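The Second Life of the Repair Counter

On the ground floor of a former textile warehouse, a long counter opens to the public at nine in the morning. By half past nine there is usually a line. People bring suitcases with split seams, boots that have parted from their soles, handbags with broken clasps and winter coats that no longer close. Each item receives a paper ticket and a place on a shelf, and its owner is told when to return.

The counter belongs to Teixeira, a repair workshop that has operated in the city for three generations and that came close to shutting its doors. Its recovery reflects a wider change in the way households treat the ordinary things they own. Repair, long regarded as a trade in decline, has again become a matter of interest to schools, local governments and manufacturers.

Abilio Goicoechea has managed the workshop for most of his working life. He recalls a period when the greater part of the trade came from customers over the age of sixty, and when suppliers of thread, buckles and leather dye were closing one after another. "We were buying the remaining stock of shops that had given up," he said. "I have drawers of hooks and eyes that I will never finish. At the time it seemed foolish to leave them behind."

Those drawers are now in regular use. The workshop accepted 900 items last November, its busiest month to date, and it has added two benches at the rear of the building to keep pace with demand. Bags and outerwear make up the largest share of the work. Shoes, once the core of the business, come second.

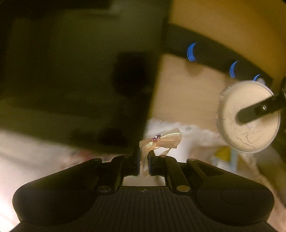 The growth in demand has exposed a shortage of trained hands. A competent repairer must be able to judge cloth, leather and metal, and must know when a mend will place new strain on the material around it. Such judgment is acquired slowly. The workshop takes on apprentices for a period of two years, and for the first several months they are not permitted to work on a customer's property without a senior repairer beside them.

Zuleica Rezende, who directs the apprenticeship, begins her instruction with unpicking. Apprentices remove old stitching from discarded coats and bags, and are asked to keep the cloth whole while doing so. Only later do they thread a machine. "A person who has taken apart forty linings understands how a lining is put together," Ms. Rezende said. "It is also the part of the work that teaches patience, and we find out early who has it."

Applications to the program have risen to 136 for the current intake, which will admit eight. Many of the applicants are changing careers. Among the present group are a former bank clerk, a school cook and a young man who had completed a degree in geography before deciding that he preferred to work at a bench.

Of all the faults presented at the counter, the failed zipper is the most common, and it is often the least understood. Customers tend to assume that the whole zipper must be replaced. In a great many cases the teeth are sound and the slider alone has worn, so that it no longer presses the two sides together with enough force. A new slider can be fitted in a few minutes at modest cost. A full replacement may require the removal of a lining, a collar or a binding, and can take the better part of an afternoon. 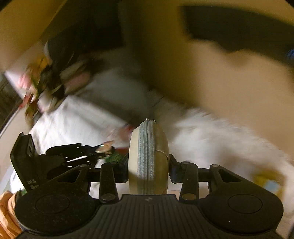 The workshop's price list makes the distinction plain, and staff are instructed to offer the smaller repair first wherever it will hold. Mr. Goicoechea regards this as sound practice as well as a courtesy. A customer who has been charged fairly for a slider, he observed, is likely to return with a coat.

Price remains the principal obstacle to repair. For inexpensive goods, an hour of skilled labor may exceed the cost of a new article, and no workshop can alter that arithmetic by itself. Several municipalities have begun to offer vouchers that cover part of the bill. The local program, administered under the name Jakeck, issued 327 vouchers in its first season and has been extended for a further year. Holders may spend them at any registered workshop, on clothing, footwear or luggage.

Imtiaz Munasinghe, who oversees the program, described the early results as encouraging but incomplete. Residents of the central districts took up the vouchers quickly. Those in the outer districts, where there are few workshops, did so in far smaller numbers. A collection service is under review, by which items could be left at a public library and returned there after mending.

Designers, for their part, have started to consult repairers at an earlier stage. Osvaldo Lins, a maker of travel bags who sells under the Uda label, now sends each new pattern to the workshop before production begins. On the advice of the repairers he has moved seams away from corners, enlarged the openings in his linings and chosen a standard width of zipper across the whole range. The changes added little to the cost of manufacture. They have reduced by half the time required to replace a part.

Mr. Lins acknowledged that he had resisted at first. "I was attached to a very narrow closure that I had seen abroad," he said. "Ms. Rezende asked me where a customer would find another one in ten years. I did not have an answer for her."

The workshop will open a second counter in the spring, in premises near the railway station that were formerly occupied by a stationer. It will be run by Josué Marinho, who completed his own apprenticeship under Ms. Rezende, and will remain open until eight in the evening for the benefit of commuters. The fittings are to be moved from the warehouse over the winter, along with four sewing machines, a leather press and several of Mr. Goicoechea's drawers of hooks and eyes.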